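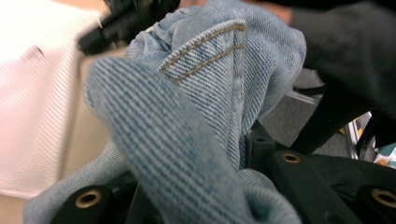 Tema 4. Ligamentos fundamentales. Repaso rápido de lo anterior: un tejido plano = dos series de hilos que se cruzan en ángulo recto. Urdimbre (a lo largo, tensada en el telar) y trama (a lo ancho, la que se inserta, una pasada = una inserción). El ligamento es la ley según la cual se cruzan. Hay tres fundamentales, tafetán, sarga y raso, y todo lo demás son derivados. La sarga se reconoce por la diagonal: en la tela vaquera azul claro se ve sin cuentahilos, con hilos azules más oscuros y blancos en cada pliegue. Ojo, la diagonal no es un hilo, ningún hilo va en diagonal. Es el efecto del escalonado. Esto cae siempre y siempre se contesta mal.

4.1 Tafetán
El más simple. Uno arriba, uno abajo, y en la pasada siguiente al revés. Curso mínimo: 2 hilos por 2 pasadas. Máximo número de cruces posible, por tanto tela firme, poco elástica, se arruga bastante. Mismas caras por los dos lados (si urdimbre y trama son iguales). Ejemplos: percal, batista, lona, popelín. Derivados: esterilla, acanalados por trama y por urdimbre. Los acanalados los vemos en prácticas.

4.2 Sarga
Curso mínimo 3x3. Escalonado de 1, constante. Notación: número de hilos tomados / número de hilos dejados, y dirección S o Z.
Sarga 2/1: efecto de urdimbre por el derecho, de trama por el revés.
Sarga 3/1: la típica del denim pesado. Domina la urdimbre por el derecho.
Sarga 2/2: equilibrada, mismo efecto por las dos caras, pero la diagonal se invierte.
Denim clásico: urdimbre teñida con índigo, trama cruda. De ahí que el revés salga más claro. El índigo se queda en la parte exterior del hilo y el núcleo sigue blanco, con el roce y los lavados asoma. Lo retomamos en el tema de tintura, aquí basta con saberlo.
Ángulo de la diagonal: con densidades iguales de urdimbre y trama y escalonado 1, 45 grados. Si hay más hilos/cm que pasadas/cm, se empina. Si es al revés se tumba. Hacer el dibujo en papel cuadriculado, no vale de memoria.
Relación torsión-diagonal: hilo con torsión Z y sarga Z, diagonal menos marcada. Hilo Z con sarga S, más marcada. Repasar tema 2, que en el parcial de abril se confundió media clase.
Derivados: espiga (cambio de dirección), sargas compuestas, sarga quebrada. La espiga se hace cambiando el remetido, no hace falta tocar la picada.

4.3 Raso
Curso mínimo 5. Puntos de ligadura repartidos, no se tocan. Bastas largas = brillo, tacto liso, pero se engancha con nada.
Condición del escalonado (e) para un curso de n hilos: e no puede ser 1 ni n-1, y no puede tener divisores comunes con n.
n=5: e=2 o e=3.
n=8: e=3 o e=5.
n=6: no existe raso regular. Comprobadlo.

4.4 Lizos necesarios
Tafetán, 2 en teoría, en la práctica 4 o más si la densidad es alta, por el roce entre mallas. Sarga 3/1: 4. Raso de 5: 5. Remetido seguido en todos los casos salvo que se diga otra cosa.

Ejercicios para entregar
1. Dibujar un curso completo de sarga 3/1 Z y el de su revés. Señalar hilo 1 y pasada 1.
2. Muestra de 49 hilos en sarga 3/1. Cursos completos que entran y hilos que sobran.
3. Tela con 30 hilos/cm y 18 pasadas/cm, sarga de escalonado 1. Calcular el angulo de la diagonal respecto a la trama.
4. Todos los escalonados posibles para un raso de 7.

Entrega el Nov 15, 2018, en papel cuadriculado, grapado y con nombre. Las dudas del ejercicio 3 a Kamran Magsi en horario de tutoría. Traer cuentahilos y aguja de disección para la practica, y tijeras quien tenga.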